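Changes to relief teacher registration and placement

The Neltidville Schools Office will bring in a single register for relief teachers at the start of next term. The register replaces the separate lists that each school has kept until now, and it will apply to all 27 schools in the district, including the two rural campuses that joined in March.

Under the present arrangement, a relief teacher who wishes to work at several schools must send the same papers to each of them. Schools in turn must check those papers themselves, often on the morning that a teacher is needed. The staffing review led by Dace Sepp found that 1,872 relief days were filled across the district last year, and that 200 requests were withdrawn after a school could not confirm a teacher's paperwork in time. In most of those cases classes were combined or a deputy principal stepped in.

How the register will work

Relief teachers will submit their practicing certificate, proof of identity, and two professional references once, to the Schools Office. After the papers have been checked, the teacher's name will appear on the register with the subjects and year levels they are willing to take. Schools will be able to see this information from 6:15 a.m. on every school day. They will not see a teacher's home address or the text of any reference.

Placement requests will be made through Kusta, the booking system already used by secondary schools for exam supervisors. A teacher who receives a request will have 20 minutes to accept or decline it before it passes to the next person. Declining a request will have no effect on a teacher's place in the register. Several teachers raised this point during consultation, and the wording of the policy has been changed to make it plain.

Schools may still name a preferred teacher for a planned absence of three days or more. Bogdan Duda, principal of Aquino Intermediate, asked for this provision on behalf of the primary and intermediate schools.

"Younger students settle better with an adult they have met before," Mr. Duda said. "We support one register, but we did not want to lose the relationships our schools have built with particular teachers."

Pay and conditions

Daily rates are set by agreement and are not affected. What will change is the timing of payment. Claims approved by a school before noon on Wednesday will be paid the following week, instead of at the end of the month. Teachers who are called in and then sent home — for example, when the absent teacher returns unexpectedly — will be paid for a half day. 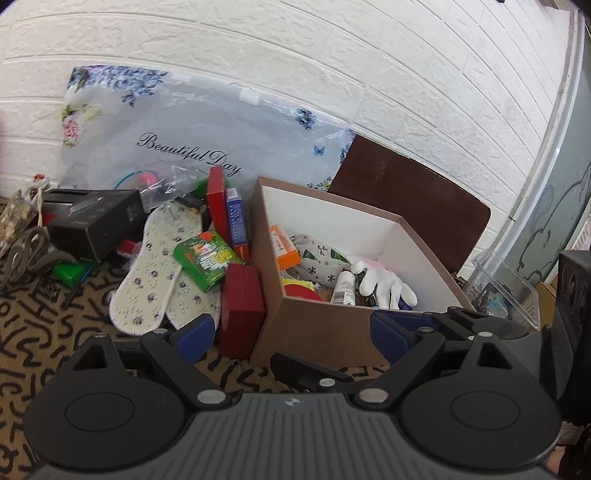 The half-day payment was the most widely supported proposal in the consultation, which drew 947 responses from teachers, school office staff, and parents. Opinion was more divided on the early morning booking window. Some teachers with young children felt that 6:15 a.m. was too early to be contacted, and the register will therefore allow each person to set a later start time for messages.

Annunziata Mazza, who represents relief teachers on the district staffing panel, welcomed the changes but said that access to classroom information remained a concern. Relief teachers often arrive without a seating plan, a timetable, or notes on students who need extra support. The panel has asked every school to prepare a one-page class summary for each room and to keep it at the front office. A template has been sent to principals, and Pieter Prins will answer questions from schools about what may be included under the privacy rules.

What to do now

Relief teachers who are on an existing school list will receive a letter with a registration form. Forms may be returned by mail or handed in at any school office in the district. Teachers whose practicing certificates will expire during the coming term should renew them before applying.

Help sessions for office staff will be held at Tudier College, beginning at 3:45 p.m. Each school should send at least one person who handles daily relief bookings. Places may be reserved with Jaanus Luik at the Schools Office.

The current school lists will stay in use until the end of this term. The staffing panel will review the register after two terms and report its findings to the district's principals.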